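May, notebook, Gramel bimanual runs
Started 9:40 am, still at it after lunch

Okay, so the overnight batch died again. I queued 100 episodes in the Basunano room before I went home and came in to find Penrose (the machine, the one under the window with the loud fan) sitting at episode 17 with the log file growing and growing. No crash, no popup, nothing red anywhere. It was just logging the same line at full speed.

The line was "grip target reached, waiting for width." I've seen that one before, but it normally clears in a blink. What had happened is that the width reading from the simulated gripper froze at its last value and the grasp routine never gave up on it. Meanwhile the arm controller, which doesn't ask the grasp routine for permission to do anything, carried on down its own list of waypoints with whatever the fingers happened to be doing. So we had an arm moving around a room with a hand that believed it was in the middle of a grasp. Great!

I went back through the wrist view to see what the fingers were up to away from the objects. Wide open, nothing between them, and the palm right in among big flat surfaces.
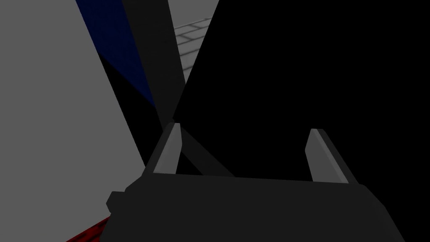
The planner is supposed to keep a margin from anything it knows about, and I had that set to 5 cm. I checked the config twice (then a third time with Gunther Tiedemann reading over my shoulder, because he didn't believe me) and it says 5, in cm, in the right file. But the margin only gets applied while the state is "free move." If the state is "grasping," it drops to zero, and fair enough, you can't pick something up if you're not allowed to go near it. With the width frozen the state never left "grasping." So no margin for the whole rest of the episode.

I want that written down in big letters for whoever touches this next: A STUCK GRASP TURNS OFF THE CLEARANCE MARGIN. It did this in sim, where it costs us a night. The same state logic is in the branch we were going to load on the real pair next, and I've taken that branch off the list until this is closed. Gunther agreed faster than he usually agrees with me about anything.

Next thing was the body view. I wanted both arms together, to check whether the left one was getting dragged into it or if this was only ever the right. The view is on a steep tilt, so you have to turn your head a bit, but you do get the two grippers, the floor and that narrow opening past them.

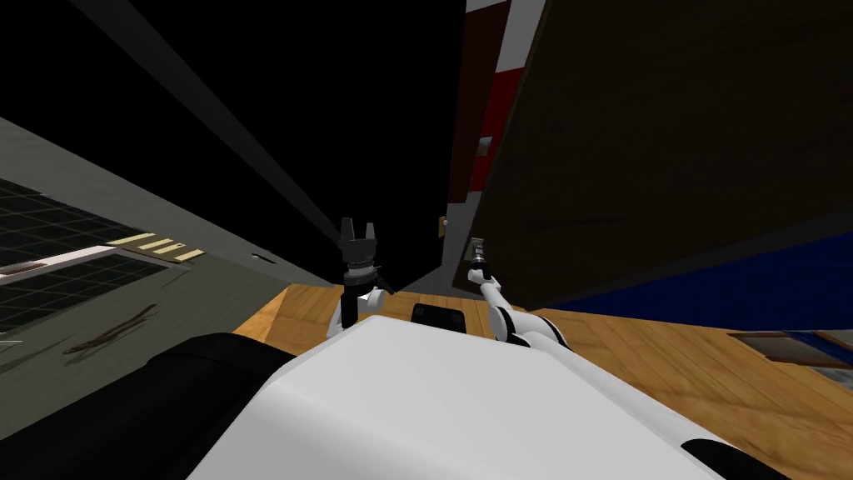 Left arm logs are clean, by the way. Its width reading updates every tick the whole way through. I stopped looking at it after that and only kept the right side.

Reproducing it took most of the morning. Replaying 17 from the saved seed gave me the freeze on the first try, which made me very happy, and then not on the next two, which made me less happy. Same seed, same room, same everything! Gunther's guess was load on the machine, so I opened a pile of junk jobs on Penrose to slow it down and the freeze came right back. Timing, then. The Jornness driver layer (we run it in sim too, so that the message formats match) drops its width subscription if it goes 600 ms without hearing from the gripper. It's meant to reconnect. It does reconnect, but to the old buffer, and the old buffer just hands back the last number forever. There is a comment in the code that says "fix later" and I'm fairly sure the comment is mine.

For the retest I used the board pickup, since the hand is in close there and the fingers have something dark and round to deal with, a cylinder that pretty much fills the gap. If the width value sticks in that position you see it in the plot right away.
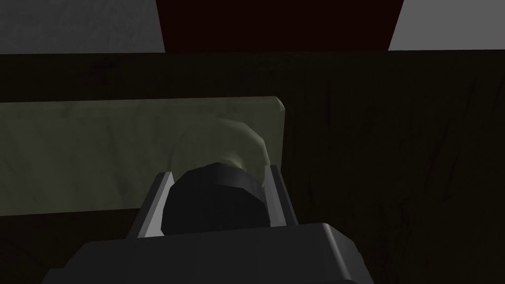
Changes so far, all on my branch, nothing merged:

Reconnect now makes a new buffer and throws the old one out.
Width messages carry a tick number. If the number doesn't move, the value counts as missing.
Missing width while in "grasping" stops both arms. Gunther wanted it to stop just the one, I wanted both, we did both for now and he gets to argue about it again later.
Margin is no longer tied to the grasp state by itself. It drops only for the object named in the pick, and everything else in the room keeps its 5.

That last one broke the drawer task straight away, because the handle and the drawer are listed as separate objects and the planner now refuses to go near the drawer while reaching for the handle. I've put in an ugly exception by name. It needs a proper parent link in the room file and I haven't touched that.

Ran the 17 seed again under the junk load after lunch. The width went missing, both arms stopped, and the log said why in one line. I then did it with the load taken off and it ran through to the end. I don't want to call it fixed on two runs.

Full 100 going again tonight with the load script left on. Gunther has the stop threshold to look at, 600 ms seems long to me for an arm that's moving. Also need to cap the log size before I leave, the last one filled half the disk.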